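Passivating a 304 tray after scuffing, citric or nitric?
1,324 views · 3 replies · 0 shares
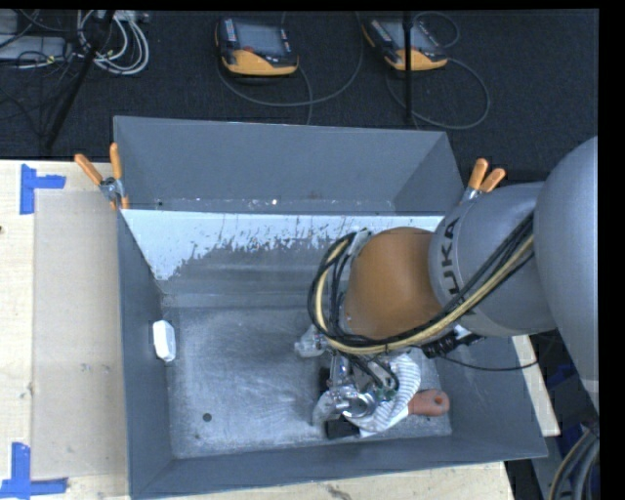 Gray metal bin, scratches across the floor.

mertens_k wrote:
I have a set of 304 stainless parts trays that get scoured with abrasive pads between jobs. After a few months I see light rust bloom in the scratches, mostly near the drain. Rinse water is city supply, not deionized. I want to passivate them in-house. Current plan is citric at 4 percent by weight, 140 F, 30 minutes, then rinse and air dry. Is there any reason to go to nitric at this scale?

allex wrote:
No. Citric is fine for 304 if the surface is clean first. Degrease with an alkaline cleaner and check for water break before the acid. If the film beads anywhere, clean again. Your bloom is probably embedded iron from the pads. What are they made of? If it's plain steel wool, stop there, you will be redoing this every month.

Hedvig Torvik wrote:
I disagree on the rinse. He says city water and that got skipped. Chloride left in a scratch will start pitting no matter which acid you used. We ran trays for a dairy line and got nowhere until the final rinse was changed to DI. Also, a coarse scratch holds residue. I would refinish the floor with 180 grit aluminum oxide, then 240, all in one direction, and passivate after that. Use new belts that have never touched carbon steel.

allex wrote:
DI final rinse, agreed. Refinishing I would skip for a parts tray. It goes back to the same condition in a week. Dairy has a roughness spec to meet, this doesn't.

mertens_k wrote:
Pads are nylon with aluminum oxide, but the same pads get used on carbon steel fixtures, so that's likely the iron. I'll separate them. Will do a copper sulfate test on one tray before and after. No budget for refinishing all of them. Does anyone have a contact time for the copper sulfate? I've seen 6 minutes quoted.

Comments (3) · Share (0)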